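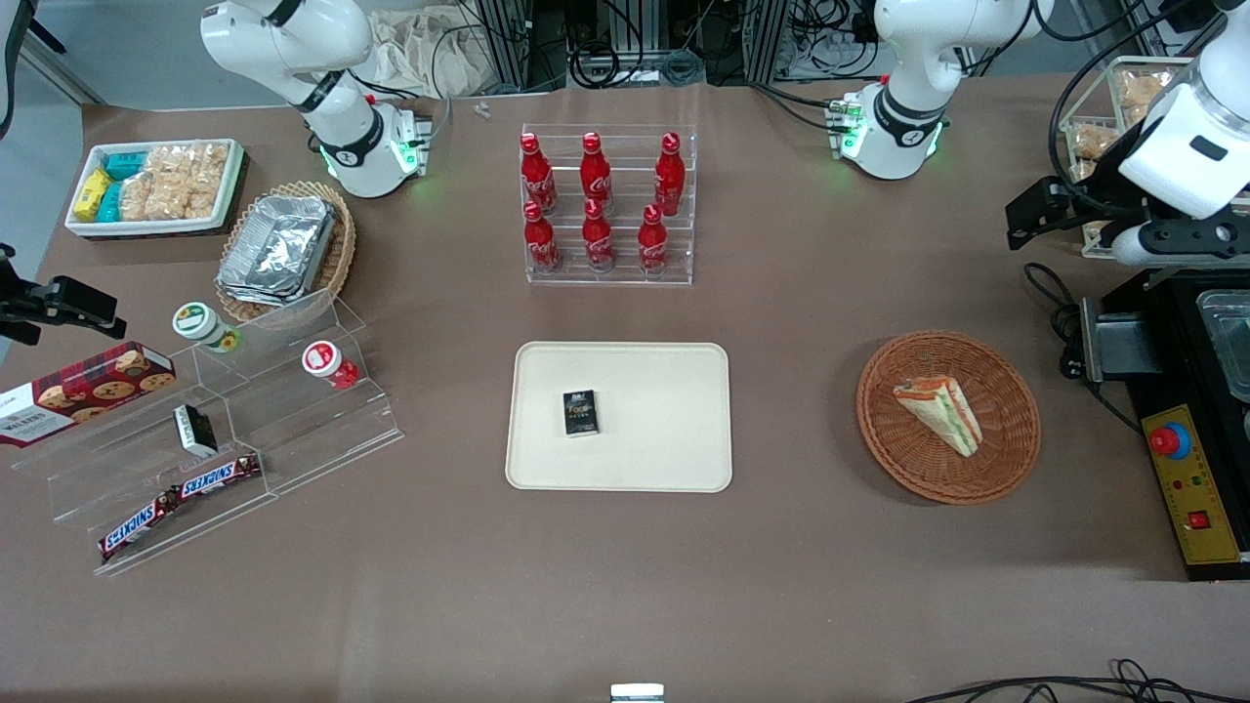 Do you need two different grippers on a two-arm setup, or can you buy the same one twice and get on with it?

Buy the same one twice, unless you've already got a drawer of odd ones like I have. Matching pairs halve the spares and you only have to learn one set of bad habits.

Right. Notes from the gripper week, before I forget it all. Written fast, sorry.

Three candidates. The Cletoneck parallel, which came with narrow fingers and a manual in very small type. The Plello, same idea, wider stroke, slower. And the old Seixas pair that's been sitting in Lunddale since November with a sticky jaw. Cleaned the jaw. Still a bit sticky.

The job is snacks and lunch things. Pick it up, put it on the tray, don't crush it. Sounds dull and it mostly is, but food packaging is horrible for grippers. A chocolate bar is fine in the middle and useless at the ends, the crimped bit just folds and you end up holding a flap. Small round jars want to roll. Foil containers dent if you so much as look at them. And a sandwich wedge, well. Don't ask about the force settings on day one.

So, force. I ran each gripper on 30 picks per item, same approach height, same speed. The Cletoneck was best on bars by a mile. 26 clean ones with the first settings I tried and I hardly touched it after that. Plello was better on anything wide, boxes mostly, beacuse it opens far enough that you can be sloppy about where you come in. Seixas was okay at everything and good at nothing, plus it needs a re-home every time you cut the power, which drives me up the wall.

Then the wrist camera. I'd been doing everything off the fixed view and thinking that was enough. It isn't, not for clear acrylic. From up high the shelf edges more or less vanish into the tabletop and depth goes to mush.

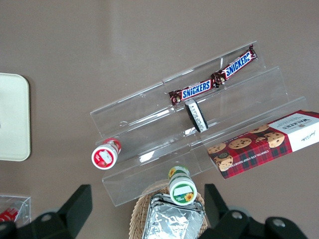 Close in you get the glints along the ledges, and a person can work with that. Software less so. I ended up teaching the shelf heights by hand, one step at a time, and letting the camera sort out only where the thing is and which way it's pointing. Crude. Works fine though.

Exposure matters more than I expected. Left it on auto the first morning and every time foil came into view the whole picture went dark and the jar detection fell over. Locked it. Lost a bit in the shadows, don't care.

Other thing with the wrist view is the fingers eat the bottom of the picture. You get used to it. Handy even, you can see straight away if the fingers aren't closing square. But the object disappears right when you want it most, so the last 4 cm are done blind on all three. I tried tilting the mount. Better view, then the bracket fouled on a basket rim. Tilted it back.

Controller stuff, quickly. Plello wants its own box and its own power supply and there's no room left for either. Cletoneck runs straight off the arm's tool connector, one cable, lovely. Seixas also one cable but it's stiff as anything and pulls on the wrist when you rotate past half a turn. Worth knowing if you do a lot of turning, I do.

Total picks logged by the end was 476, counting the rubbish ones. I'll put the sheet up once I've fixed the column where I typed the item names three differnt ways.

Where I've landed: Cletoneck on both arms, longer fingers on order, softer pads on the side that does sandwiches. Plello goes back. Seixas goes back in the drawer.

Still to do: suction. A few people have asked. I've got a cup and a pump and no hose that fits either of them, so it'll wait until the hose turns up.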